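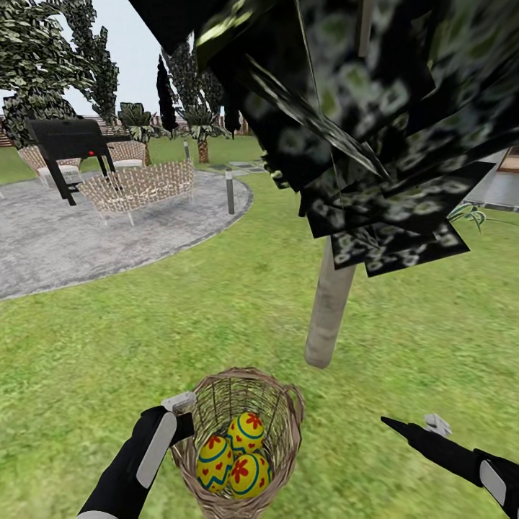 # Chapter 4: Fresh Water on Board

## What this chapter covers

A guest on a charter yacht uses water the way they use it at home. They take long showers, leave the tap running while they brush their teeth, and ask for fresh towels after every swim. The yacht has to supply all of it from its tanks, and the crew has to know how much is left.

This chapter looks at how water is loaded, stored, made, and used on a motor yacht with a full-time crew. It follows on from the fuel tables in Chapter 3. You will need the tank plan at the back of the book for the exercises.

When you finish the chapter you should be able to:

- read a tank gauge and check it against a sounding
- work out a daily water budget for guests and crew
- take on water at a dock without contaminating the tank
- explain the main steps in a watermaker's cycle
- keep a water log that the next crew can follow

## Key terms

**Day tank.** A small tank that feeds the pressure pump. It is filled from the main tanks.

**Gray water.** Used water from sinks, showers, and laundry. Water from toilets is black water and has its own tank and its own rules.

**Potable.** Safe to drink.

**Sounding.** A direct measurement of the level in a tank, taken with a rod or a weighted tape through a pipe in the deck.

**Watermaker.** A machine that turns seawater into fresh water by forcing it through a membrane at high pressure.

## A week on the *Flanis*

The motor yacht *Flanis* will be used in the worked problems from here on. She carries her fresh water in two main tanks and a day tank. Each main tank holds 500 gallons. The watermaker is a Trekard unit, fitted in the engine room on the port side, and it is run only in clean water well offshore.

In January she left Listgate with both main tanks full and a charter party aboard. On the first full day the log showed a use of 400 gallons. The chief stew had budgeted for less, but the laundry ran from breakfast until after dinner and the deck was washed down twice.

The yacht spent the next two days at anchor off Gittins. The bay there is shallow and the bottom is silt, so the watermaker stayed off. By the second evening the gauge for the port tank read nearly empty. A sounding gave 89 gallons. 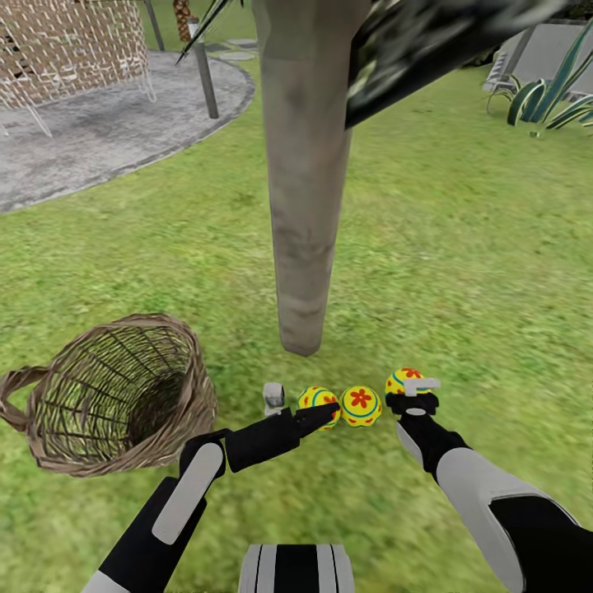

**CHAPTER 4 | FRESH WATER ON BOARD | 89**

The gauge and the sounding did not agree, and the captain went by the sounding. Gauges on small tanks often read low when the yacht is trimmed by the stern. Section 4.2 shows how to correct for trim.

The captain then had three choices. He could go back to the dock and fill up, move offshore for a night and make water, or ask the guests to cut back. He moved the yacht after dinner and was back at anchor before breakfast. Keep this case in mind as you read. The problems at the end of the chapter ask you to work out what each choice would have cost in time and fuel.

## 4.1 Where the water goes

Most of the fresh water on a yacht goes to four uses: showers, laundry, galley, and deck washing. Drinking water is a very small share. Many yachts carry it in bottles or draw it through a separate filter.

Showers are hard to predict. Laundry is easier to plan, and the interior crew can move a load of sheets to the next port day if the tanks are low. Deck washing is the first thing to stop when water is short, though salt left to dry on varnish and glass will mean more work later.

Before going on, copy the blank water log from the tank plan pages and fill in the first three days of the *Flanis* charter. Leave the line for day four open.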